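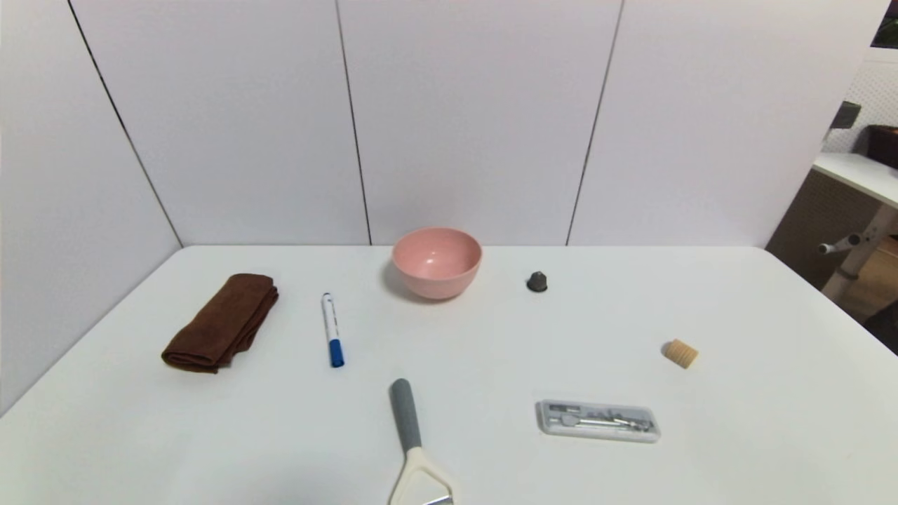 Re: [home-recording] Upright piano sounds boxy, pedal noise too

In August a member from Vodwood wrote:

> I'm trying to record an old upright in our front room for a friend's
> songs. I have a pair of Vollow small condensers and a Clado two-channel
> interface. So far I've put both mics in front of the piano at head
> height, with the top lid closed. The result is boxy and I can hear my
> own breathing. The pedals thump. When I add top end it gets clanky up
> around 4000 Hz, and when I take it back out it sounds like a piano in
> a closet.
>
> The piano is against the wall and I can move it, but not far. The floor
> is bare wood. Do I need different mics? Also, should the interface
> buffer be at 32 samples? It clicks now and then.

I went through most of this last winter with an upright of the same kind of age, so these are notes from that. I would not buy other mics yet.

Start with the piano. Pull it off the wall if you can get even a foot or two. Much of the sound of an upright comes off the soundboard, and that is the side you have facing the wall. With mine pushed flat to the wall there was a lump in the low mids that no mic position got rid of. Moving it out changed the tone more than anything else I tried. If the casters are the old iron ones, get someone to help and don't drag it by the keybed.

Next, open the lid and take off the upper front panel. On most uprights it is held by two turn catches just inside the lid. Tip it forward and lift it out. The lower panel usually comes off with a spring clip under the keybed. I leave that one on when the pedals are noisy.
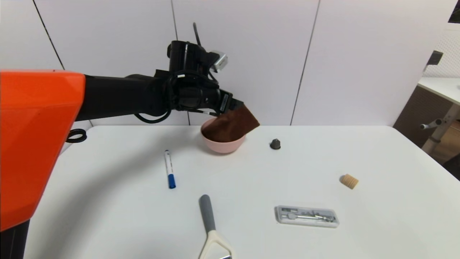
Brown cloth and pink bowl at the white table.

For the mics, try these in order and record the same short passage each time:

1. Both mics above the open top, a little in front of the piano, one over the bass strings and one over the treble. Point them down toward the hammers but not straight at them. This is close and bright. It suits songs with a band.

2. Both mics behind the piano, facing the soundboard, well apart. It is warmer and has much less hammer noise. You will also hear less of the player. I ended up here for slow songs.

3. One mic above and one behind. Flip the polarity on one of them and listen in mono. Keep whichever setting has more low end.

Don't fix anything with EQ until you have all the takes side by side at matched volume. The louder one will sound better whatever it is.

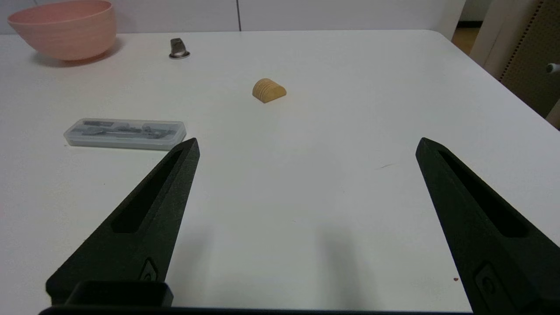 Can I use the same two mics for the piano if my friend sings at the same time?

Put one behind the piano and give the other to the singer, and accept that the piano will be in mono. Two people in a small front room means a lot of bleed whatever you do, so if the singer is willing to do the vocal afterward, that gives you far more room to work.

The clank up top is usually the hammers. Old felt packs down hard and the strings cut grooves in it. A technician can needle the hammers to soften them. I wouldn't try that on your own piano the first time, it's easy to overdo. Until then, move the treble mic farther away and aim it off to the side. A small, wide cut at 4000 Hz helps a little, but in my case it also took the consonants off the notes, if that makes sense.

Tuning is the other thing. If it hasn't been tuned this year, book that before you spend a weekend on mic positions. I waste 15 minutes at the start of every session listening for rattles as well: picture frames, the music desk, the lid hinge, a lamp. Play slowly up the whole keyboard from the bottom and stop at anything that buzzes.
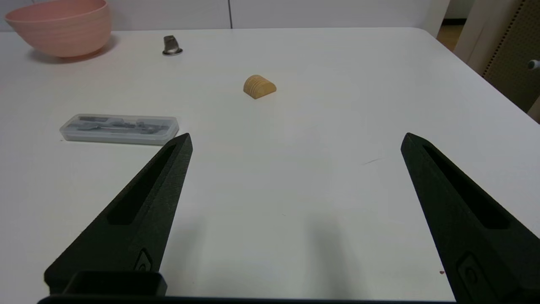
Pedal noise and the buffer

The thump comes from either the shoe or the mechanism. Play in socks first and see what is left. If it still thumps, take off the lower panel and have someone work the pedals while you look. On mine the felt under the trapwork lever had worn through to the wood. A new piece of felt fixed the worst of it. The squeak was a dry pivot pin, and that was separate. Put a rug under the pedals and under the bench too, and keep mic stands off the boards the player's feet are on.

As for the buffer, 32 samples is a hard setting to run on any older laptop and you don't need it here. You're recording an acoustic instrument and hearing it in the room. Turn software monitoring off, set the buffer as high as the Clado panel lets you, and the clicks will probably go away. If they don't, try another USB port and shut off wireless.

Breathing is harder. Mics behind the piano take care of most of it. The rest I leave in.

One thing to check before you take any of this as settled — is the back of your piano covered with cloth? The Chávez uprights I've seen had it stapled over the whole frame. You can record straight through it, but old cloth sometimes rattles, and a loose staple will buzz on one note only. Post a clip of the behind-the-piano take if you get that far.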